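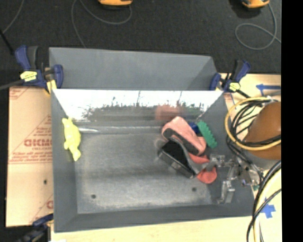
By Nawal Benmoussa
Posted December 3, 2012 in Home & Family

How to clean second-hand plastic toys

Plastic toys from a jumble sale or a charity shop usually need a wash before a child plays with them. Hard plastic is easy to do at the kitchen sink. Anything with batteries or a sound box has to be wiped by hand, so put those to one side first.

What you need
A washing-up bowl or metal tub
Washing-up liquid
An old toothbrush
White vinegar
A clean towel

Step 1. Check each toy for cracks, loose eyes and sharp edges. Throw out anything broken.

Step 2. Fill the bowl with warm water and a squirt of washing-up liquid. Soak the toys for 3 minutes. Very hot water can warp thin plastic.

Step 3. Scrub with the toothbrush. Go into the feet, ears and seams -- most of the dirt sits there.

Step 4. Pour the water away. For sticky marks or a musty smell, mix 300 ml of white vinegar with the same amount of cold water and wipe the toys over with a cloth. Old price labels come off with a little cooking oil on kitchen paper, left for a while and then rubbed.

Step 5. Rinse under the cold tap. Squeeze bath toys with a hole underneath until no more water comes out. If you see black bits in it, there is mould inside and the toy should go in the bin.

Step 6. Stand everything on the towel overnight. Don't put toys back in a closed box while they are still damp.

Filed under: cleaning, toys, second-hand
3 comments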